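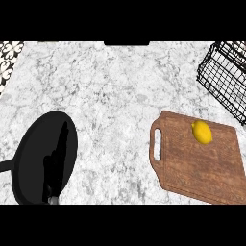
So I've given up buying lunch for all of July, and my bank account is already thanking me! I sat down with a cuppa and went through last year's statements (grim reading) and the grand total on sandwiches, sushi and those $2 cookies by the till came to $1,727. For lunch! My neighbour Gladys reckons hers was worse, but she won't say by how much.

The plan is soup on the weekend, eggs when I can't be bothered, and leftovers in between. I've put $300 aside for groceries and I'm keeping every receipt in an old biscuit tin. Anything left over goes towards the colour printer I've had my eye on.

Tomorrow is lentils again. Send recipes, please.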